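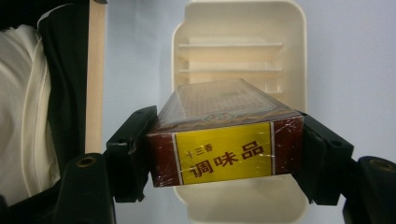
Gripper bench tips, part 3: fingers, inserts and slippery boxes

These are notes from building and rebuilding a two-finger gripper at a shared shop. Most of them apply to any small printed gripper, whether it goes on an arm or you hold it by hand. Part 2 covered wiring. Skip to the section you need.

Start with the thing you want to pick up

Measure your objects before you draw the fingers. We did it the other way around the first time and ended up with a gripper that handled a tennis ball and not much else. For kitchen work, go through the cupboard and pull out the widest thing, the narrowest thing and the lightest thing. A seasoning box in cellophane is a good one to keep on the bench. It has flat ends, square edges, crisp film over cardboard, and not enough weight to help you. If the fingers hold it level by the ends, they will manage most dry goods.

Hold boxes by the ends if your opening is wide enough. End panels have folded flaps behind them and push back. The big front face of a thin carton caves in with very little force, and once it has caved the grip goes with it.

Flat faces or curved

Use flat contact faces for boxes and shallow V grooves for jars and bottles. Do not try to make one face do both on the first version. Make the fingers removable and print two sets.

The back of the finger can be any shape that clears the body. Ours went from a smooth curve to plain steps because the steps printed without support and were easier to measure with calipers. It looks clunky and works the same.

Put a small hole near the top of each finger even if you have no plan for it. You will want to tie on a pad, pin a shim or hang the pair on a nail. Drilling one later through a thin wall tends to split the layers.

Printing the fingers

Lay the finger on its side so the layers run along its length. A finger printed standing up will snap at the base, usually when somebody closes it on a can.

Four walls at least. Extra infill does less than extra walls.

Round the inside corner where the finger meets its mounting tab. A small radius is enough. Every finger we have broken had a sharp corner there.

Black filament hides grime but it also hides cracks. Look at the base of each finger under a bright lamp before a long session, and flex it by hand. White stress marks are hard to miss on black once you are looking for them.

Setting brass inserts

Heat-set inserts are worth the trouble anywhere you will take a screw out more than once. Self-tapping into plastic is fine for a cover you open once a year.

Model the hole slightly smaller than the outside of the insert. The maker's sheet will give a number, but print a test block with several sizes anyway, because printers differ. Mark the sizes on the block with a paint pen and keep it.

Let the iron do the work. Rest the insert on the hole, set the tip in it and wait for it to start sinking on its own. If you lean on it, it goes in crooked and pushes a plug of plastic into the bottom of the hole, and then the screw stops short.

Stop when the insert is just proud of the surface. Take the iron away and press it flush with something flat and cold. We use a steel ruler. Hold it there for a slow count of ten.

Leave room under the insert for the melted plastic to go. A hole one and a half times as deep as the insert is about right.

If one goes in crooked, reheat it and straighten it right away. You get one retry, maybe two. After that the hole is too loose and you should reprint or fill it with epoxy.

Yasaman Bakhtiari sets hers in a drill press with the power off, with the iron strapped to the quill. They come out straight every time. Unplug the press first.

Getting the two fingers to meet

Close the gripper on a strip of paper and try to pull the paper out. Do it at the tip, the middle and the root of the contact face. It should drag the same in all three places. If it slides free at the root, the fingers are toed in, and a box will squirt forward when you squeeze. If it slides free at the tip, the box will work its way back toward the body.

A little toe-in is better than a little toe-out, because fingers spread under load. Shim with strips cut from a soda can. Tape compresses and you will be doing it again on Thursday.

Check both fingers for left and right as well as in and out. Hold a square carton by its ends and sight along the top. If one end sits higher, one finger is higher. We once spent most of an evening blaming the slide when two screws had been swapped and the longer one was bottoming out.

Gripping cellophane

Film is the hard part. The wrap slides over the cardboard, so even when the finger has a good hold on the film, the box inside can shift. Things that helped, in the order we would try them:

Wipe the faces with rubbing alcohol. Fingers pick up skin oil and cooking grease, and a dirty pad acts like a weak spring.

Scuff bare plastic faces lightly with 600 grit wet-or-dry. It takes the shine off the layer lines so the whole face touches. Coarser paper leaves ridges that catch on the film and tear it.

Add a thin rubber pad. Bicycle inner tube is good and free. Glue it with contact cement, both sides, and let it go dull before pressing.

Keep pads thin. Thick foam feels grippy but lets the box rock.

Do not use grip tape. It holds very well and leaves the packages looking chewed.

Setting up a practice corner

You want a spot where you can run the same pick many times without moving the furniture. Ours is one end of the long table. Shahla Karimi keeps it tidy and asks that you put things back where the pencil marks are.

Use real kitchen items. Wooden blocks are useful for the first hour and misleading after that. Trays, packets, folded cloth and wooden sticks all behave differently, and you want to find out early which ones your gripper knocks over on the way in.

Leave some clutter near the target. A finger that only works with clear space on both sides needs to be slimmer.

Put something pale and matte behind dark parts if you are judging alignment by eye. Black fingers against black cloth are hard to read. Cellophane throws glare, so move the lamp to one side until the white streaks leave the edge you are looking at.

Write down what you changed, one change at a time. The notebook on the shelf has 207 picks in it from the last set of fingers, and the useful entries are the ones that say which pad and which screws.

Small things

Put blue threadlocker on metal-to-metal screws only. It can attack some plastics, so keep it off the printed parts around the insert.

Back the screw up until you feel the thread drop, then go forward. It keeps you from cross-threading the brass.

Store spare fingers in pairs, with a rubber band around them. Mixed pairs from different print runs are never quite the same length.

Chamfer the outer edges of the body where your hand goes. An hour of holding a blocky body by its corners is unpleasant.

If the slide feels gritty, take it apart and clean it before adding oil. It is nearly always print dust.

Keep food you plan to eat away from the sanding end of the table. Practice packages stay practice packages. Write the month on them in marker and throw them out when the corners go soft.

Parts and files

The finger files are on the shop computer under Rumo, in the folder for December. The stepped version is the current one. Homa Soltani has a narrower set for packets that needs testing, so ask her if you want to try it. Inserts and spare screws are in the drawer under the printer. When you take the last bag, write it on the list.

Part 4 will be about cable strain relief and triggers.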